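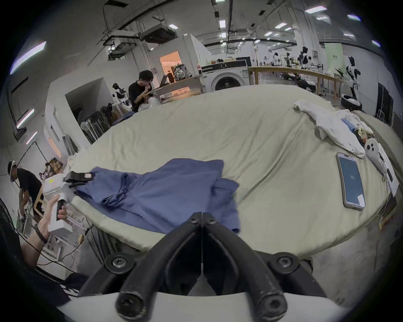

Blue garment on the green sheet, gripper at the near edge.

Wednesday, August 27, 2025

Blog notebook, continued from the July pages. Still on the question of whether anyone reads the thing.

Komis says the workshop blog had 2,000 readers last month. I didn't believe it when it came up on the dashboard and I believe it less after a morning with the raw logs. Writing this down before I start arguing with myself about it again.

What Komis calls a reader: any request for a page that isn't on its own list of known bots. The list ships with the plugin and the last change to it is older than our current theme. So a feed fetcher with a new name is a reader. A link preview is a reader. The thing that comes by every night and tries the login page under five different spellings is, as far as I can make out, a very loyal reader.

Did it by hand instead. Took the July log from Ikbridge, threw out anything that asked for the page and never asked for the stylesheet, threw out our own addresses (shop and the two home ones I know of), threw out everything that hit the login page. Then grouped what was left by address and browser string. Left with 288.

288 is not a proper number of people either. Same person on a phone and a laptop is two. A whole office behind one address might be one. Caching will have hidden a few, and anyone with a warm browser cache wouldn't ask for the stylesheet again, so my first cut probably threw out some regulars. Those are exactly the ones I'd want to keep. Needs another go with a softer rule. But I can't think of an error that gets me back up to what the dashboard says.

Feed readers are a separate hole. Dantas fetches our feed once for all its subscribers and is meant to give the subscriber count in the request. It gives 22. It gave 22 in every single request for the whole of July, and it's still giving it now. Either we have the steadiest audience in the history of blogging or that number was worked out once and stored. Unsubscribed my own test account this morning to see if it drops. Nothing yet at four o'clock. Will look again tomorrow before I say anything rude about it.

Comments

The comment count under the post on redoing the sidebar is the one that got quoted at the last Konuvcombe bloggers' evening as proof that long posts get people talking. Read through them all. Most of it is pingbacks from our own later posts linking back to that one. The theme counts a pingback as a comment in the total at the top, then hides it in the list below, so you get a big number and hardly anything under it. After taking those out, and the one offering to write for us on the subject of roofing, there are 2 comments by people who had read the post. One of them says the contrast on the links is poor. It is poor. Fixed in the stylesheet today, darker blue, underline back on.

So I wouldn't lean on that post for anything. It may be that long posts do better. We don't have the evidence either way, and the person repeating it at the next meeting shouldn't be me.

Posting times

Somebody's chart has been going round again saying early morning on a weekday is best. Looked at ours for the sake of it. There is a bump in the early morning. It's there on days we didn't post as well. It's also there to the minute, which isn't how people drink their tea. Cut the bots out the way I did above and the bump flattens to something I wouldn't hang a timetable on. I'm going to go on posting when the post is finished.

Note that I looked for a reason to doubt this one before I looked at the figures, because charts like that annoy me. Should get it checked by someone who doesn't mind them.

Search terms

Nearly useless now, most visits arrive with no search term attached. Of the few that have one, the best of them is somebody trying to find a different workshop. They landed on our about page, then the contact page, then left. Fair enough.

The page people do land on from outside is the old one about keeping drafts in plain text files. Badly written, two of its links were dead, and it's had no attention from me since it went up. I had put it down for deletion in the July tidy. Not deleting it. Mended one link, took the other out. Tempted to rewrite it but if I do that and the visits drop I'll have no idea whether it was the rewrite or the change of date or nothing.

Things I tried that didn't help

Turning on the "engaged reader" option in Komis. It says it only counts visits where the page was scrolled. Opened a draft, didn't touch it, went for lunch. Counted as engaged. The page jumps a little when the web font loads and I suspect that is what it takes for scrolling. Same test with the font switched off: not counted. One go of each, so take it for what it is. Repeat it on the other browser.

Asking Ikbridge support how their own visitor graph is worked out. Got back a link to the help page I'd quoted in the question.

Comparing the two graphs, Komis and Ikbridge, on the same days. They go up and down together, which I took as a good sign for a minute. They're both counting the same bots.

Where it stands

Leave Komis installed until the end of next month so there's an overlap, but take the counter off the front page now. Done, cache cleared, checked in a private window. The gap it leaves in the footer looks odd on a narrow screen.

Save the filter as a script and stop doing it by hand, I made at least one mistake this morning and only caught it because the totals went up after I'd removed something. Put the list of dropped addresses next to it so the next person can quarrel with it.

Logs at Ikbridge are wiped after a while and the help page gives two different figures for how long. Copy the August one off on the last day of the month, don't wait.

Dantas count: check first thing.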